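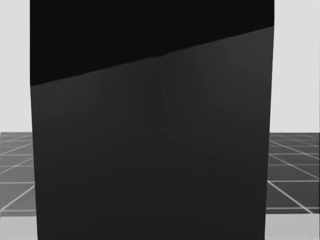
Dos brazos y un bloque negro
20 de noviembre de 2023

¡Hoy sí! Llevo desde junio peleándome con el agarre a dos manos en Nekar y por fin tengo una curva que sube. Escribo con el café frío y la consola abierta, así que esto saldrá desordenado.

El método es el que apunté la semana pasada: un solo controlador para los dos brazos, con la fuerza interna de apriete como variable aparte. Antes cada brazo tenía su política y se hablaban por un canal (la idea Lu, que me gustaba mucho y que me ha costado tantas tardes). El problema venía siempre con el bloque de lados inclinados. En cuanto una pinza empujaba un poco antes que la otra, el bloque giraba y se acabó.

Con la variable de apriete compartida lancé 3000 episodios anoche. Terminaron en sujeción estable 2895. ¡2895! Con Lu, en el mismo reparto de posiciones iniciales, me había quedado en 1036. Lo he mirado tres veces por si estaba contando mal los abortos por tiempo, y no, la cuenta es esa. 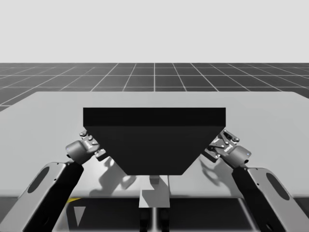 Las dos pinzas junto a los lados inclinados del bloque.

Me encanta lo simétrico que queda todo. No se lo pido en ninguna parte: la recompensa no dice nada de alturas iguales, y aun así los brazos van casi siempre en espejo. Sospecho que sale de penalizar el par neto sobre el bloque, pero tengo que probarlo con el término apagado antes de creérmelo.

Otra cosa que apuntar: la fricción. La bajé un 15 por ciento a media tarde y el apriete medio subió solo, sin reentrenar nada. Quiero repetirlo en Starell, que trata los contactos de otra manera, y ver si el efecto sobrevive - allí los dedos suelen temblar bastante más.
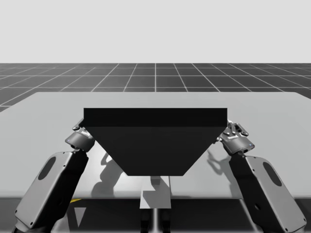
El bloque sujeto por encima de la mesa, una pinza a cada lado.

De los fallos, casi todos se parecen: el bloque resbala hacia abajo por la cara más estrecha. Me queda revisar si el umbral de contacto es demasiado blando o si es culpa de la malla de colisión, que hice con prisas.

Mañana: apagar el término de par, volver a lanzar con las mismas semillas, guardar los registros en Prernard (hoy se me olvidó el primer lote, menos mal que seguía en el disco). Y cenar a una hora normal.

Inicio Cuaderno Archivo Enlaces Contacto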